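Florbridge Table Linen Hire: Frequently Asked Questions

How far ahead should I book?
Four weeks is enough for most of the year. In June, please allow longer. Weddings take up most of the large cloths that month.

Is there a minimum order?
Yes, 6 cloths. Napkins can be added to any order in any number.

Do you deliver?
We deliver inside Florbridge and to Clesomen. Customers farther out can collect from the Tang Street door between 8 a.m. and 5 p.m.

What does the deposit cover?
The deposit is $225 per order. It covers burns, tears, candle wax and missing pieces. Ordinary food and drink stains are part of the hire price.

Do I have to wash the cloths before returning them?
No. Shake off the crumbs, let damp cloths dry and put everything back in the bag it came in. Please don't use plastic trash bags, which cause mildew. 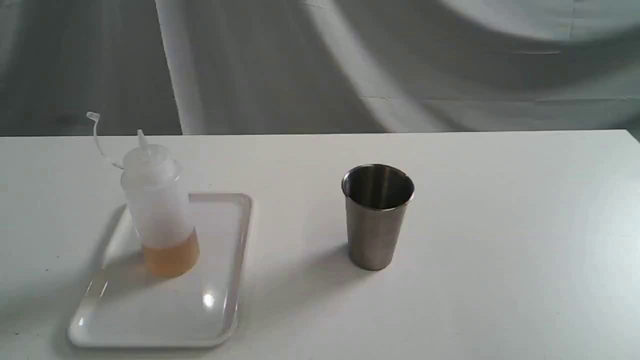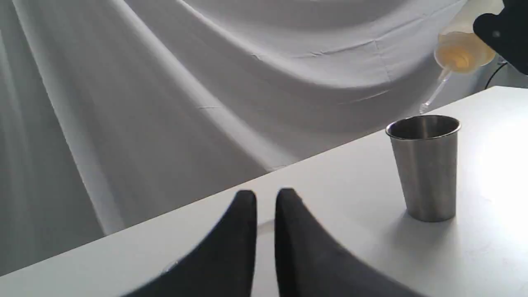 White tabletops.
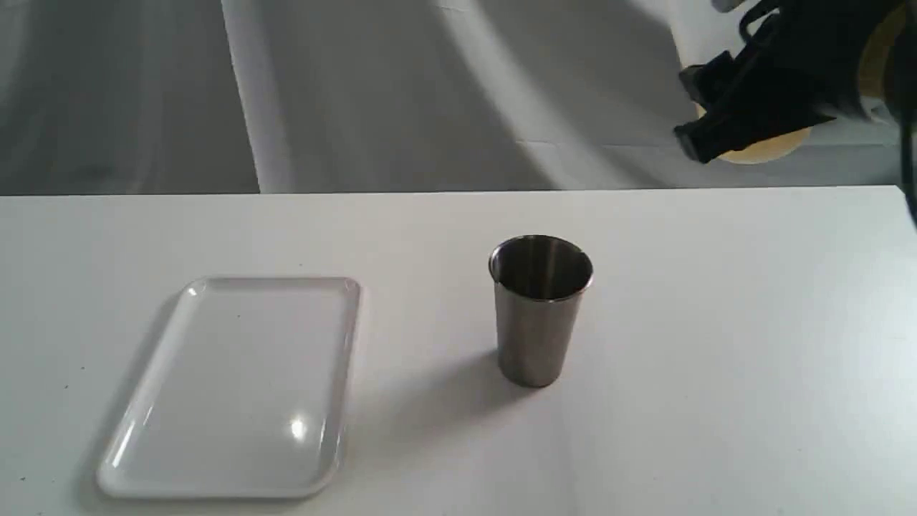
What size cloth do I need for a six-foot table?
For a cloth that reaches the floor on all sides, order the 90 by 132 inch. The 60 by 102 inch gives a drop of 15 inches on a standard 30 inch wide table.

Will the cloths arrive ironed?
They are pressed and folded. Fold lines will show on the polyester cloths unless you go over them with a steamer on a low setting. Flat-rolled cloths cost $4 more each.

Can I change my order after paying?
You can add items up to the day before delivery if we have them in stock. Reductions need a week's notice.

Do you sell used linen?
Twice a year we clear out older stock. The Cakum range is being retired now, and the remaining pieces are listed at the front desk.

Who do I contact about a problem with my order?
Ask for Weidong Qin at extension 3522. Have your order number ready.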